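# Budgeting for a pick-and-place bench without blowing the year's money

I've now planned two of these benches, one for our shop at Iltdale and one for the folks over at Molham, and both times the arm was the easy line on the spreadsheet. You get a quote, you gulp, you type it in. It's everything bolted to, clipped on and rolling around the arm that sinks you! So let me walk you through how I do it now.

## Step 1: Write down the job first

One sentence. Ours was "put fruit in a basket and take it out again, all day." Quyên Đoàn made me tape it above my desk, and every time I opened a catalog I had to read it out loud (very annoying, very effective). If a part doesn't help with that sentence, it goes on next year's list.

## Step 2: Price the fingers as a consumable

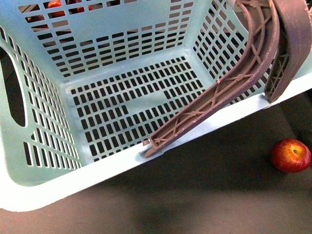 Fingers deserve their own budget line, separate from the arm and separate from "spare parts." I used to lump them in and then wonder where the money went. Look at where they spend their day — right up against the rim of a plastic basket, with an apple sitting on the floor beside it — and you can guess that the curved lattice kind will pick up dust and specks. We order ours from Helmy, and I put $913 a year against that line. Buy two sets at the start. Waiting on a delivery with a dead bench is no fun at all.

## Step 3: Spend small on the props

Go cheap here, please. A slotted laundry basket does the job for us, and I budget for 20 of them so I can swap one out without thinking about it. Stick to one model, though! I mixed two at Molham and Salma Kamel spent a whole afternoon redoing grasp settings.

Fruit is a running cost too. Set a monthly amount and put it under supplies, or you'll be filing grocery receipts forever.

## Step 4: Plan the trays and the frame together

Measure your basket, then leave room for it *and* the thing you're picking up, with open floor between. My first sketch had the trays so tight that the basket filled the whole thing. Get the frame quote from the same place as the trays if you can (we used Wirulov for both) and ask for the lead time in writing.

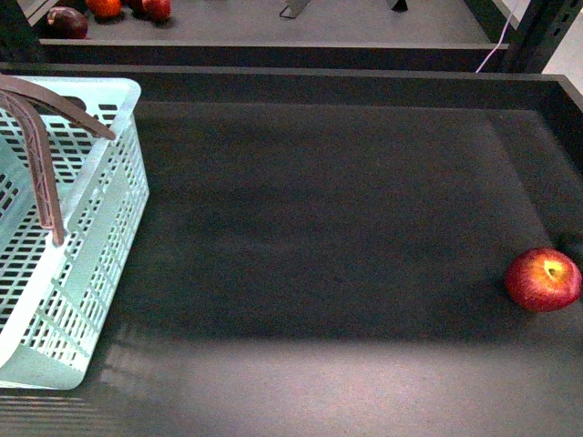 *Near tray with the basket and one apple, more fruit in the tray behind.*

Put lighting and cable routing on the same order. I left them for later on the first bench and paid for a second visit.

## Step 5: Hold something back

Add up your hours for setup and be generous. I wrote down 96 for the second bench and used every one. Then keep a reserve that isn't assigned to anything, and don't touch it until October. Mine went on a replacement power supply and another set of fingers.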